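Changing neurologist after 17 years

May 21, 2019

My old neurologist retired in September and it took until this month to get in with a new one. I have had migraines since school, and for the past six years they have come with aura, mostly zigzags on the left side and then numbness in the hand.

The new doctor is Filipa Prata, at the Bogale clinic. She trained in general medicine first and moved to neurology later, and she runs the headache list there two mornings a week. The appointment lasted over 62 minutes, which I was not expecting. Most of it was questions. She wanted to know what time of day the attacks start and how often I take painkillers.

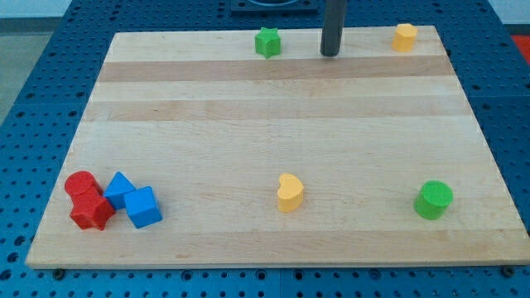 I had brought my diary with me, and she read all of it. She thinks some of the morning headaches come from the tablets themselves, so I am to cut those down to two days a week at most. I am also coming off the old preventive over six weeks and then starting a different one at a low dose. She did the usual checks as well, eyes, reflexes, walking heel to toe, and found nothing new.

My notes had not come across from the old practice, so I had to go through the history from memory. If you are moving clinics, ask for a printed copy before you leave.

Parking at Bogale is bad. I used the one behind the chemist and walked. The next appointment is in September, and I will write again once I have been on the new tablets for a while.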